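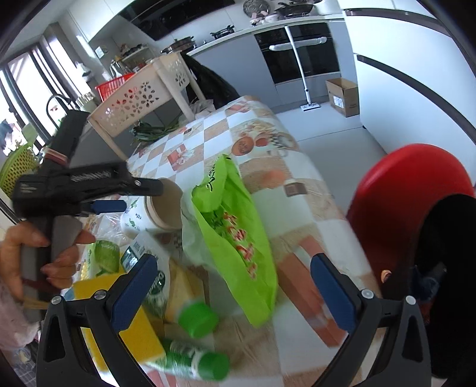 Groceries on the kitchen table, greens still in the bag.

Putting the Groceries Away: Which Tips Are Worth Your Time?

January
By Anqi Peng

Search this site Enter keyword Go

I have read a lot of advice on unpacking groceries, and most of it seems to be written by people who own a second refrigerator. You are told to wash everything the minute you get home, decant every dry good into matching jars, label the jars, and then presumably lie down. I tried it that way for a month. A few of the tips stayed with me and I dropped the rest.

Put it all on the table first

This one I keep. I used to carry each bag to the refrigerator and feed things in one at a time, and that's how I ended up with three open packages of the same noodles. With everything out on the table you can see what you bought. It looks terrible for ten minutes. Let it. Bottles can lie down as long as the cap is tight, and small packages can lean on whatever is next to them.

Use a cloth you can throw in the wash. A busy print, checks or fruit or both, hides a soy sauce drip much better than plain white does, and I say that as somebody who bought plain white.

Greens before anything else

Cold things and leafy things go first. A thin plastic bag tied at the neck is fine for the trip home and bad for storage, at least in my refrigerator, where the leaves at the bottom turn to slime in a few days. Take them out, pull off anything yellow or broken, wrap them loosely in a paper towel, and put them back in a bag with the top left open.

Should you wash them first? The jar-and-label people say yes. I say only if you plan to dry them properly, and I don't believe most people do. I wash mine right before cooking. My neighbor Dehua Dong washes hers on arrival, spins them twice and claims they last just as long. Maybe so. She also owns a salad spinner the size of a drum.

Decanting: mostly a no

I have one white canister with a wood lid that sits out all day, and I like it. That doesn't mean I need a whole row of them. I bought a set of 6 from Plastmont for rice, flour and beans, and two of them turned out to be just too small for a standard bag of anything. So now I had a full container and a leftover bag with an inch of rice in it, and both had to be stored.

If a package closes well, leave the food in the package. The cooking directions are printed on it and so is the date. Decant only what comes in bags that split, or what you use daily. And check the lid before you trust it. Wood lids look nice, but some of them just rest on top, and a lid without a seal won't keep crackers crisp or pantry moths out.

Skewers and chopsticks

Loose wooden sticks get into everything. The usual tip is a drawer divider. I bought the Lemmont one, and the sticks slid under it. A rubber band around the bundle and an old jam jar, standing up, costs nothing. Keep the points down if children use that cupboard. Throw out any that smell musty.

Saving the bags

Everyone saves plastic bags and nearly everyone saves too many. There's a tip going around to fold each one into a tight little triangle. I timed myself: 30 seconds a bag once I got the hang of it, and I could not think of a reason to go on. I stuff them in one larger bag, and when that bag is full the extra ones go out. Anything that held raw meat or leaked goes straight in the trash.

Wipe the bottles

A dull tip, and a good one. Sauce and oil bottles pick up a sticky ring, and that ring ends up on the shelf. One pass with a damp cloth, cap and base, before they go in. I line the bottle shelf with a cut-up paper bag as well and change it when it looks bad. The Illa shelf liner I used before that held on to the dirt and wouldn't come up in one piece.

Things I would skip

– Color-coding the refrigerator shelves.
– Vinegar soaks for fruit with a thick peel you aren't going to eat.
– Any gadget that does one job a rubber band already does. Cui makes a bag clip with a date wheel on it. I have never once turned the wheel.
– Writing an inventory and taping it to the door. Mine was wrong by dinner.

How long should it all take? Fifteen minutes for a normal shop, I would say, with the kettle on. If it takes an hour, you are probably decanting. Leave the beans in their bag and go sit down.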